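Card library opens its drawers at Kahsay Hall

2/21/26

There's a new reason to drop into Kahsay Hall, and it fits in the palm of your hand! The Votow Picture Card Library has moved into the back room, and after a long stretch of sorting, its collection is finally ready to browse and borrow.

The library holds 992 picture cards, all of them small enough to slip into a shirt pocket. Birds, ferries, garden vegetables, old shopfronts, you name it. People use them for memory games, for language practice, for getting a conversation going with a grandparent, or just because they like looking at them (a perfectly good use, if you ask me).

Abrehet Asfaw started the collection at her kitchen table in Hirau with a shoebox of 315 cards she had picked up at garage sales. Neighbours kept adding to it. By last September the shoebox had become a wardrobe shelf, and the wardrobe shelf was sagging.

"I'd go looking for a kookaburra and find six lighthouses and a pineapple," she said. "I love them all, but you do want to be able to find the kookaburra."

The answer was a filing system she worked out herself, using plain cardboard organizers divided into narrow slots. Every card gets a spot, grouped by theme and then by colour, and each organizer has a matching page in a spreadsheet so you can look up a favourite from home. It's simple, it's cheap, and it's a real pleasure to use. You run a finger down the rows and there's always something you weren't expecting.

The filing has been done at the big pale wooden table in the back room, two tops pushed together, where there's space to spread out and still leave a corner for a laptop and a water bottle. Cards go into their slots one at a time, which is slower than tipping them in by the handful, but far kinder to the corners.
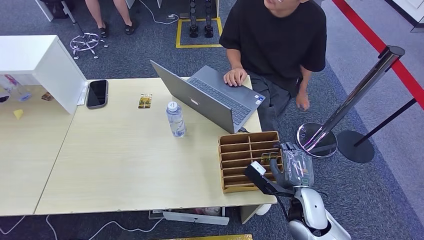 Borrowing is free for anyone in the Votow area. You can take up to 6 cards at a time and keep them for a month, and there are ready-made sets for classrooms and care homes if you ask a few days ahead. Please bring them back flat, and dry!

The print shop at Clillus has offered to reprint any card that gets too tatty to lend, so don't be shy about owning up to a bent one.

Abrehet would love to see the collection reach 2,000 cards, and she's especially keen on trains, insects and anything to do with the seaside. Donations can be left in the tray just inside the hall's side door. Doubles are welcome too, as they go into the swap box, and the swap box already has a bit of a following.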